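27 November 2024

Notebook -- Palma concert film, sound and picture restoration

Reel 4 back on the bench. Sync drift against the magnetic track is worse than on the first three reels. Measured at the head, the slate and the clap line up to the frame. By the end of the reel the picture leads by 8 frames. Drift is linear as far as I can tell from the drum hits, so it looks like a speed error in the original transfer and can be handled with one correction across the whole reel. No need to cut it into sections yet.

Resampled the left channel first and left the right alone for comparison. Result is clean above the bass. Below that there is a hum at 60 Hz with a strong second harmonic, present on both channels before and after resampling, so it was on the tape when we got it. Notch filter takes it out but also thins the accordion in the slow number. Backed the notch off and will live with a little hum under the applause.

Interview segments: the singer's voice was recorded on a separate machine and has no slate at all. Lined up by lip movement on the hard consonants. Tedious. Two of the shorter answers are used over archive footage in the old cut, so they can float. The long answer about the Fendby festival is on camera throughout and has to be right. It still looks a frame late to me on the small monitor. Check on the projector before anyone signs it off.

Colour: the stage footage was shot on two stocks. Wide shots have gone magenta, close-ups have held up well. Graded the wides toward the close-ups using the drummer's shirt as a reference. Saved as grade B. Grade A is too green in the shadows and should not be used, but leave it on the drive until the Utel print has been compared.

Dirt pass finished on the first 20 shots. The automatic tool reads cymbal flashes as dust and paints them out. Turned it off for anything with the kit in view and did those by hand.

Subtitles: Floletti sent a revised file. Timings are from the television version, which runs at the other frame rate, so every line is early by the second half. Asked for the cinema timings. The song lyrics are to stay unsubtitled, same as the May screening copy.

To do
Projector check, Fendby answer
Right channel resample, same settings as left
Compare grade B with Utel print
Relabel can for reel 4 -- old label has the wrong running order 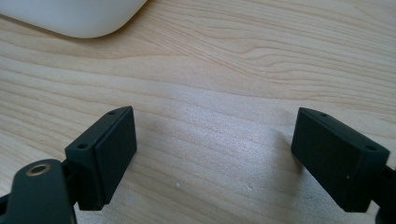

Why is the hum being left under the applause?
Filtering it out fully also thins the accordion in the slow number, so the notch has been backed off and a little hum stays in.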